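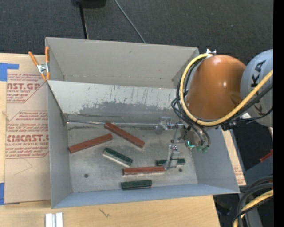 Search this encyclopedia Go Advanced search

Demonstration programming (robotics)

Demonstration programming is a group of methods in which a robot is shown a task by a person and later carries it out without that person's control. The person either moves the arm directly by hand or drives it from a distance with an input device. The record of the motion, usually joined with sensor readings and camera images, is called a demonstration. It may be played back as it stands, edited into a conventional program, or used with other demonstrations to train a control policy.

The term overlaps with "programming by demonstration," "learning from demonstration" and "imitation learning." Usage varies. The first is common in industrial manuals, where it may cover simple playback. The other two imply that the robot generalizes to conditions that were not shown.

Hand guiding

In hand guiding, also called kinesthetic teaching, the operator takes hold of the arm near the wrist and moves it through the task. The controller cancels the weight of the arm and tool so that little force is needed. Joint angles are stored at fixed intervals or whenever the operator presses a button.

The method requires an arm that can be back-driven or one fitted with force or torque sensing. Its main advantage is that the recorded motion is always within reach of the arm, as the arm itself performed it. The operator also feels contact directly, and this helps in insertion and polishing tasks. Its drawbacks are fatigue, uneven speed, and the presence of the operator's hands and body in the camera view. Forces measured at the wrist may include those applied by the operator, depending on where the arm is held relative to the sensor. Two-handed grips are steadier but make it hard to operate the gripper at the same time, and many systems place the open and close command on a foot switch.

Remote control

In remote control, or teleoperation, the operator does not touch the arm. Common input devices are listed below.

Teach pendant: a handheld panel with keys or a small joystick. Precise but slow, and poorly suited to curved paths.
Six-axis mouse: a knob that is pushed and twisted. Commands are treated as velocities.
Leader arm: a second arm, often smaller, whose joint angles are copied by the working arm.
Tracked handset: a handheld controller whose position is measured by cameras or inertial sensors and mapped to the gripper.

Leader arms and tracked handsets allow faster demonstrations than pendants. The delay between the operator's motion and the arm's response has a strong effect on quality. The Keltia handset interface samples commands every 30 milliseconds and interpolates between them at the controller. Longer intervals tend to produce a stop-and-go motion, which a trained policy will reproduce.

Without force feedback, the operator must judge contact by eye. Demonstrations of this kind often contain short pauses before a grasp. Some groups remove the pauses before training; others keep them, on the grounds that a slow approach is part of the skill.

Bin tasks

Picking blocks from an open metal bin is a frequent test task. Blocks of simple shape are easy to grasp alone but become harder to reach when they lie close to one another or near a wall. The arm must enter from above or from one side without striking the rim, and the wrist may hide part of the contents from a fixed camera. A narrow, angled fingertip can enter gaps that a wide one cannot.

Bins with sloping sides are used so that parts slide back toward the floor when pushed. Scratched or brushed metal gives uneven reflections, a known source of error in depth measurement. Color differences between blocks permit sorting tasks on the same equipment, such as removing all blocks of one color first.

In the Dutelier bin protocol, 30 demonstrations are recorded for each starting arrangement. The operator resets the blocks between trials by tipping or stirring them. A trial is marked as failed if a block leaves the bin other than in the gripper, but the record is kept.

Recorded data

A typical record contains joint positions, gripper state, commanded motion and one or more image streams, all stamped against a common clock. The Veton set, which covers block picking under remote control, consists of 485 demonstrations in a single format. Failed grasps followed by a successful second attempt are included and labeled.

The Ristić test compares policies trained on the first 200 demonstrations of a set with policies trained on the whole. A small difference between the two suggests that later demonstrations repeated arrangements already covered. The test does not separate this cause from limits in the policy itself.

Safety

During hand guiding, arm speed is limited and an enabling switch must be held. During remote control the operator normally stands outside the reach of the arm with a stop button at hand. Cables and air lines need enough slack for wrist rotations that a programmer might avoid but an operator may make without noticing.

See also

Back-drivability
Bin picking
Teach pendant

Categories: Robot programming | Human-machine interfaces | Articles needing more references

Contact the editors Copyright and reuse Back to top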